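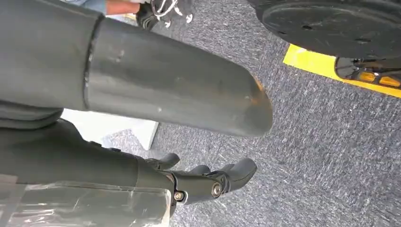 Photo: Nasrin Naseri / Clirov

Why is a flat card so hard to pick up?

Drop a card on a tile floor and try to get it back. Somebody will tell you the floor is "sucking it down." Should you believe that? I don't, at least for a dry floor. A little air has to slip in under a card when you lift it fast, but air is quick and a card is light.

The bigger trouble is the edge. A card is so thin that your fingertip slides right over it. You need something to push against, and there's hardly anything there.

People also say carpet makes it easy. Maybe. Carpet is squishy, so a fingertip can sink in beside the card and get under it. But some carpet is packed so flat and hard that it's not much better than tile. Try both before you agree with anyone, me included. 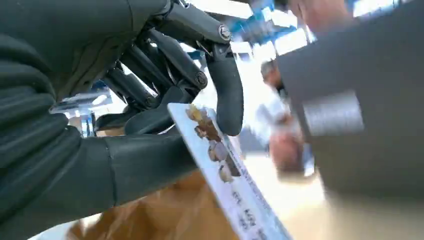 A white card in a pinch grip, finger and thumb.

Once you have the card, pinching is the simple part. The finger pushes one way and the thumb pushes back. Rubbing between skin and card, called friction, stops it from slipping.

Some kids swear that licking a finger helps. It might, a bit. It's also gross for the next person who gets the card.

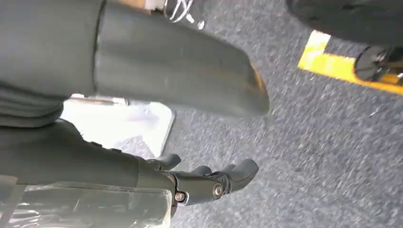
Does a bigger card weigh too much to pinch?
Size isn't usually the problem. A big card bends and flops, so it feels harder to hold even when it's still very light.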